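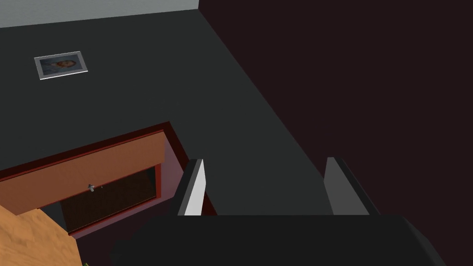

Ollden insulated tea flask, timer lid: incoming inspection
Site: Ferkthorpe. Inspector: Margarida Bragança. Date: 2022-02-17
Batch 408, sample of 14 units.

1. Cup walls, inner and outer: PASS
No cracks or clouding. Fill mark legible on all units.

2. Rubber rings: PASS WITH COMMENT
Two rings seated proud of the groove. Refitted by hand and held. Same fault as the January batch.

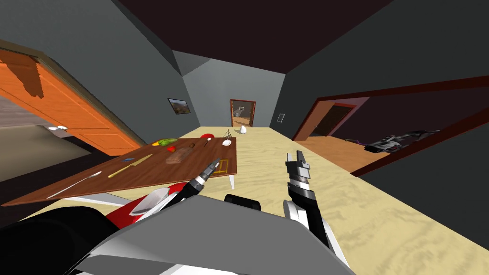

Supplier (Leitner) to confirm groove depth before the next delivery.

3. Mechanical timer: PASS
Bell sounds at each setting. Slowest unit ran roughly 3% long, within limits.

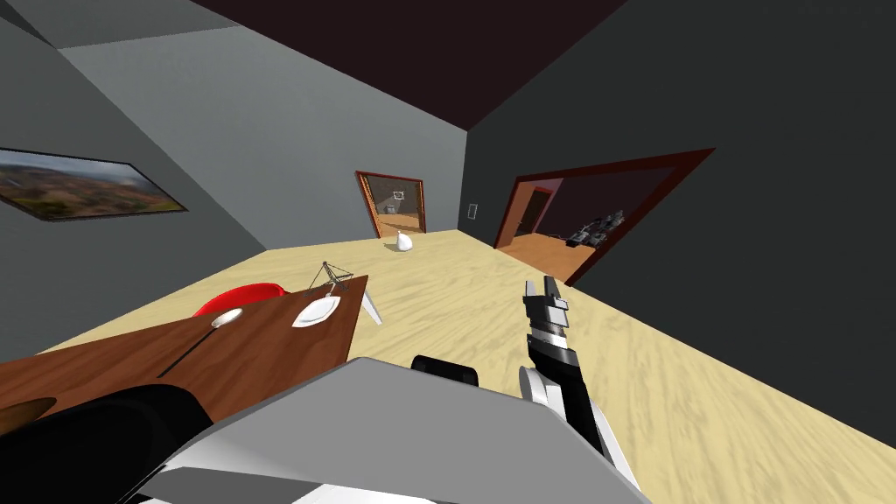

4. Leak test, inverted, hot water: FAIL
One unit wept at the timer housing. Retest after ring change. Do not release until signed.

5. Strainer edge: PASS
No burrs. Wipe test with cotton cloth, no snags.

6. Markings: OPEN
Hot contents warning missing from the base. Iteck to supply labels, 1,000 off. 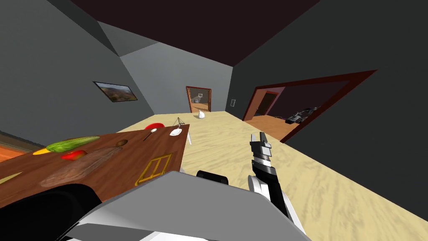
Wooden table and right arm, gripper open.

Items 4 and 6 carried over to the next sheet.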